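Small Firms & Sole Practitioners Board > CPD and Events > Tirklow weekend: worth the money?

grodholm_conveyancer
Has anyone booked the Tirklow law weekend yet? The early rate is £273 and goes up to £300 at the end of February. That covers the sessions and two lunches but not the room or the Saturday dinner. I went two years ago and thought the property sessions were good and the rest was padding. I do need the hours though.

wills_and_trusts
Booked. The probate session on the Saturday morning was the main reason. Hedvig Boström is doing it again and she is the only speaker I have heard who hands out notes you can use on Monday. Mine are still in the desk drawer.

PMarsh
£273 for nine hours of CPD is not good value when half of it can be had online. I did the same number last year for £208 and never left the office.

wills_and_trusts
You also never met anyone. I have had three referrals from people I sat next to at lunch. That paid for the weekend several times over.

PMarsh
Fair enough, but that is luck. I sat next to a man who talked about his boat.

grodholm_conveyancer
Does anyone know if they have changed the venue? The page says Damwood Hall but the booking email I got says the Tirklow hotel.

quillpen
It is Damwood for the sessions and the hotel for the dinner. There is a minibus between the two. Last time it left at 6.15 and did not wait, so four of us shared a taxi.

Parking at Damwood is free but there are only 57 spaces and the wedding people use them on Saturdays. Go early or use the field. 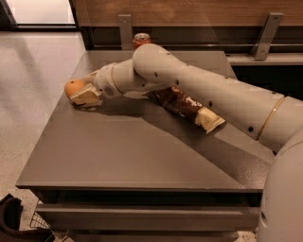
White robotic arm over a dark table

The programme has also been moved about a bit. Ethics is now first thing on the Sunday, which I think is a mistake. It was half empty when they tried that before.

Cho_J
I disagree about ethics. Put it on Saturday afternoon and people slope off to the bar before it starts. On Sunday you at least get the ones who want to be there, and the questions are better.

quillpen
The ones who want to be there and the ones who need the hour. I am the second kind.

PMarsh
Do they still make you sign in and out of each session? I was docked an hour once for leaving to take a call from the court.

Cho_J
Yes, sheet at the door. Tell the person on the desk before you go out and they will put a note on it. I did that last year and had the full hours on my certificate.

litigator_north
Not going this time. The litigation stream is one session on costs, and I can read the rules myself. If they want people from outside property and probate they need to put something on for us — I said so on the feedback form and had no reply.

wills_and_trusts
They did ask for speakers in the autumn. You could have offered.

litigator_north
I did offer. See above re no reply.

grodholm_conveyancer
Right, I have booked the early rate and a room at the hotel. They had twins left on Thursday but no singles. quillpen, do you want to share a taxi if the minibus goes without us again?

quillpen
Yes. Will message you.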